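A paciência de ensinar duas mãos

Às nove e pouco da manhã, Perihan Karakaya já arrumou e desarrumou a mesma bandeja mais vezes do que consegue lembrar. Está sentada num banco alto demais para ela, com um café esquecido ao lado do teclado e as mãos enfiadas em dois comandos que parecem tesouras gordas. Quando fecha os dedos, a um metro e meio dali, uma garra fecha também. Quando ela hesita, a garra hesita. É bonito de ver, e confesso que fiquei uns bons minutos calado, de bloco na mão, sem escrever nada.

O laboratório da Relell ocupa o segundo piso de uma antiga tipografia e cheira ainda um pouco a tinta. Foi ali que nasceu o Berge, o projeto que me trouxe até cá: um sistema de aprendizagem que deve vir a separar peças pequenas com dois braços, sem que alguém lhe escreva regra a regra como se pega em cada coisa. Para isso precisa de exemplos. Muitos exemplos, feitos por gente, com todas as manias que a gente tem.

"As pessoas imaginam que passamos o dia a programar", diz Rodrigo Lozano, que coordena a recolha. "Passamos o dia a arrumar bricolage de criança." E ri-se, porque gosta disto à brava, nota-se a léguas.

Cada exemplo chama-se, no jargão da casa, um episódio. Começa com as peças espalhadas e acaba quando a operadora carrega no pedal. Pelo meio ficam gravadas as imagens das câmaras e a posição de cada junta dos braços, instante a instante. Quando lá estive, em fevereiro, o contador na parede marcava 3033 episódios, e o número subiu enquanto eu tentava perceber para que servia o pedal. (Serve também para deitar fora. Dois toques seguidos e o episódio vai para uma pasta à parte, de que falaremos já.) 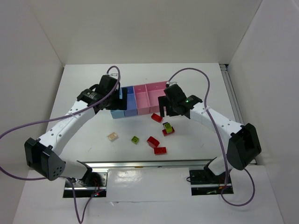
Espalhar as peças é um ofício em si mesmo, e foi a parte da visita que mais me surpreendeu. Eu teria atirado um punhado para a mesa e pronto. Mohammed-Awal Owusu, que prepara as cenas, olhou para mim com uma certa pena quando lho disse. Uma peça caída de pé, inclinada sobre a aresta, pede um gesto muito diferente de uma peça deitada, e o sistema tem de encontrar as duas. O mesmo vale para a pecinha verde-lima encavalitada numa vermelha, mesmo por baixo da garra direita: leva-se o conjunto? Separa-se primeiro? Com qual das mãos? E há a peça bege, translúcida, que contra o tampo branco quase não se dá por ela. Owusu adora essa peça. Põe-na em jogo sempre que pode.

As respostas não vêm de um manual. Cada operador resolve à sua maneira, e durante as primeiras semanas isso deu discussões compridas. Karakaya despachava tudo com a mão que estivesse mais perto. Nana Laryea, que faz o turno da tarde, preferia uma mão a segurar e a outra a trabalhar, mesmo quando não era preciso. Vistos em separado, os dois estilos eram impecáveis. Misturados sem aviso, deixavam o modelo numa indecisão quase cómica: os braços avançavam ao mesmo tempo, paravam, recuavam, como duas pessoas a cederem a passagem numa porta estreita.

A equipa acabou por combinar umas quantas convenções. A divisória do meio da bandeja serve de fronteira, salvo quando há peças encaixadas. Não se corrige uma peça já pousada. Não se faz pressa no fim do turno. Esta última foi Laryea quem a pediu, depois de rever os seus próprios episódios de um sábado e os achar, palavras dela, "com fome".

Nota-se assim tanto? Nota. Yayra Atinga, que treina os modelos, mostrou-me duas curvas no ecrã, ambas do pulso direito, ambas da mesma tarefa. Uma era redonda e calma. A outra tinha dentes de serra. "O modelo aprende o que lhe damos, incluindo o cansaço", explicou. Desde então os turnos são de 90 minutos, e quem sai da cadeira passa para a mesa de revisão, onde se veem episódios alheios em velocidade dupla e se marca o momento em que a garra toca na peça.

E depois há a tal pasta. Eu julgava que os falhanços iam para o lixo, mas Atinga guarda-os com um carinho que me desarmou. Uma peça que escorrega e é apanhada à segunda vale ouro, diz ela, pois mostra como se sai de um sarilho. Um modelo criado só com gestos perfeitos fica perdido à primeira escorregadela: nunca viu ninguém a recompor-se. Por isso, numa parte das sessões, os operadores falham de propósito. Pegam torto, largam cedo, voltam atrás. Falhar com naturalidade é dificílimo! Tentei eu próprio e saiu-me teatro amador.

Já que falo nisso: deixaram-me sentar no banco. Os comandos são leves e há um ligeiro atraso entre a minha mão e a da máquina, coisa pouca, mas o suficiente para o cérebro estranhar. Demorei 14 tentativas até pousar uma peça no compartimento certo. Karakaya, que me tinha visto empurrar a primeira para fora da mesa, bateu palmas. O meu episódio ficou gravado e tem uma etiqueta, "visita", que Lozano jura não ser pejorativa.

O software de recolha, o Rotar, foi escrito em casa e tem as arestas de tudo o que se faz em casa. Bloqueia quando o disco enche, e o aviso aparece num canto em que ninguém repara. A versão seguinte, a que chamam Zilby, deverá sugerir sozinha as disposições que ainda faltam no conjunto, para que Owusu não dependa só do olho. Ele encolhe os ombros. Acha bem, desde que o deixem continuar a escolher as difíceis.

Ao fim da manhã puseram o modelo a correr, sem ninguém nos comandos. O braço esquerdo desceu, falhou a peça por pouco, parou. Recuou um nada e tentou de outro ângulo, mais de lado, e dessa vez fechou os dedos onde devia. "Isso é meu", disse Laryea, que acabava de chegar e ainda tinha o casaco vestido. Karakaya achava que não, que aquele jeito de entrar de lado era dela. Foram as duas ver as gravações.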